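Wiping demos on curved porcelain: how many, and how messy should they be?
Posted by Hạnh Ninh in Data Collection Help

Hi everyone! I've been collecting cleaning demonstrations with hand-held grippers since May, and we have 1847 episodes so far. The policy does nicely on flat counters, but on a toilet rim it lifts away halfway around and wipes the air. My lead wants more of the same, and I'm not so sure. Should I be slowing down, changing the cloth, or changing where people stand?

Lộc Vũ
More data. We had the same trouble on sinks and it went away after a few hundred extra episodes. Slow down a bit too.

Lesia Bilyk
I'd gently disagree with Lộc, having spent a long spring on bathroom tasks for the Ornia project. Before you record anything new, pull 14 of the failed runs and look at where contact is lost.

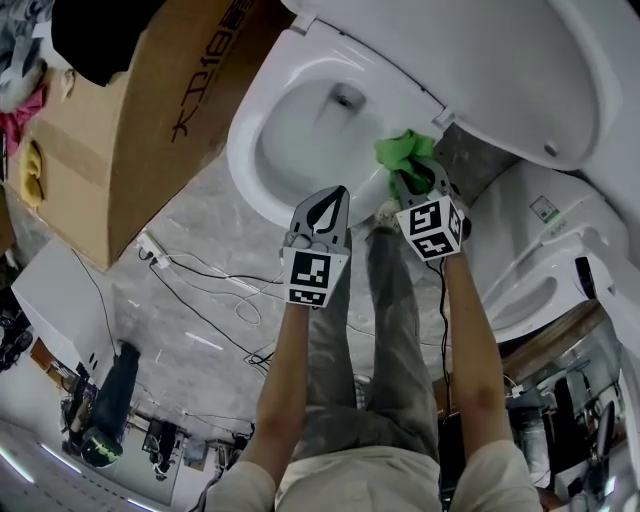 Contact was our whole problem, and it came down to how people held the cloth. If you pinch just a corner, the fabric trails behind and the model never learns what pressing looks like. We asked everybody to bunch it up first, the way the green one is crumpled in the closed fingers and pushed against the front of the rim, and to keep that pressure through the curve even if it meant shuffling their feet. Leave the other gripper open and nearby, too — ours kept drifting out of view, and the tracking suffered for it.
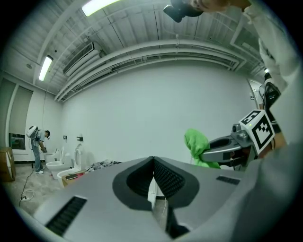
Variety is the other half, and I don't mean variety in speed. Nearly all our early episodes were on one bowl from one side, so the model had more or less memorized a toilet. Set up several if you can manage it. With three along a back wall and a second person bending over the row, you get different distances and angles in the same session, and someone moving in the background, which real bathrooms have plenty of. We switched bowls every 11 episodes, and please do write down which one you used (I didn't, and sorting it out later was miserable).

Hiếu Đinh
Agree with Lesia on the grip. Also check your cloth color against the bowl. We tried white on white for 6 sessions and had to throw them all out.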